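Comparing Two Wrist Mounts and Two Head Camera Settings for Recording Parcel Handling

Rongrong Cheng and Zeyu Gu
Project report, Wandthorpe Robotics Lab
Oct 17, 2022

1. Purpose

The Ukevard arm is programmed from recorded human motion. A person handles parcels at a table, a head camera records the work, and the wrist positions are recovered from printed square markers worn on both wrists. The recovered paths are then replayed on the arm with the Jistex parallel gripper. Last year's report used a flat marker plate on the back of the hand and lost tracking whenever the palm turned up. This project tested a mount with markers on several faces against the old plate, at two frame rates of the head camera.

2. Equipment

The flat plate is a single printed marker on a rigid backing, held by elastic. The new mount is a black wrist strap that carries marker blocks on top and a larger marker module below the wrist. The same pair of straps was used in all trials. Strap position was set by hand at the start of each session and not changed until the session ended.

The head camera was run at 30 or 60 frames per second with fixed exposure. Pose recovery used the Araújo solver with default settings, except that the maximum jump between two frames was limited to 8 cm. Larger jumps were treated as lost tracking.

3. Task

Each trial covered cardboard boxes of several sizes on a dark work surface next to a window. The operator moved boxes, turned them, and handled shipping labels. Box handling keeps the hands apart and the wrists mostly level. Label handling brings the hands together and rolls the forearms, so one wrist can hide the other. Both kinds of motion are needed because the arm has to do both.
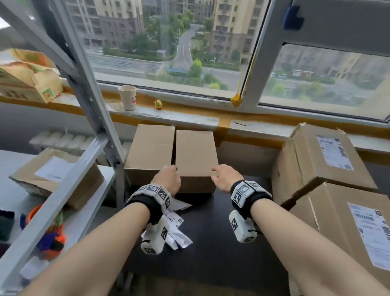

Zeyu Gu objected at the design review that daylight would decide the result before the mount did, and that the blinds should be closed for every trial. We kept the window uncovered. The room where the arm will be installed also has a large window, and a mount that needs closed blinds would not be used there. To limit the effect, trials with the two mounts were alternated, so that neither mount was tested only in the morning.

4. Procedure

The study used 22 trials for each mount, split evenly between the two frame rates. A trial was repeated if the operator left the camera view or if a strap moved on the skin by more than the width of the pen line drawn at its edge. Three trials were repeated for the second reason, all with the flat plate.

For each trial we recorded the share of frames with a valid pose for each wrist, the longest gap in tracking, and the number of gaps longer than 18 frames. A gap of that length at 30 frames per second is too long for the smoothing filter, and the path must be cut there.

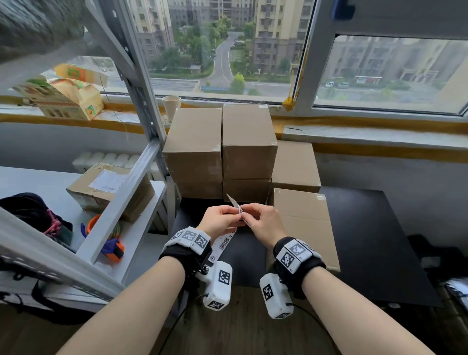 Label work was scored separately from box work. The start and end of each part were marked by hand from the video, with one person marking and the other checking. The two of us disagreed mainly on where label work ends, since a hand often moves straight from the label to the side of a box. In those cases the later time was used.

5. Results

With the new mount, box work gave a valid pose for both wrists in nearly every frame at either frame rate. The flat plate did nearly as well as long as the palms faced down. Its losses came when a box was tipped and the hand went under it.

Label work separated the mounts clearly. The flat plate produced long gaps in every trial. The new mount produced short gaps, most of them on the wrist farther from the camera, and few needed a cut. The module below the wrist supplied the pose when the upper blocks were turned away.

Going from 30 to 60 frames per second reduced blur during fast reaches but made the images darker. The solver then rejected some markers in shadow. We found no gain in label work from the higher rate.
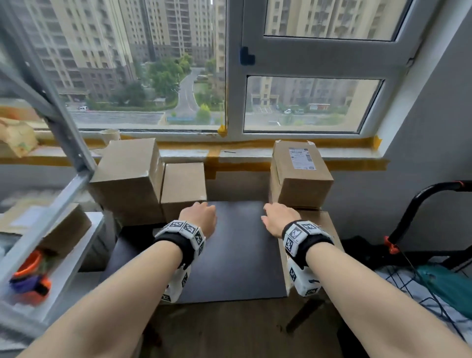 A rest position with both palms down on the table was used as the zero for each wrist. With the flat plate, the zero drifted over a session as the elastic slipped. With the new mount, the drift stayed within the noise of the solver in all sessions but one, in September, when the left strap had been fastened one hole too loose.

6. Replay on the arm

Paths from the new mount were replayed with the Jistex gripper without manual repair for box work. Label work was replayed only as free motion, with no label in the gripper. The jaws are too wide to pinch paper, and fingertip position is not recorded by either mount. The offset from wrist to gripper was measured once with a ruler and should be replaced by a proper calibration.

7. Open items

The lower module adds weight, and both operators reported that it touched the table edge during low reaches. A shorter housing has been drawn but not printed. The exposure setting at 60 frames per second should be tested again with a second lamp over the table. Trial sheets and solver logs are in the project folder under the session numbers.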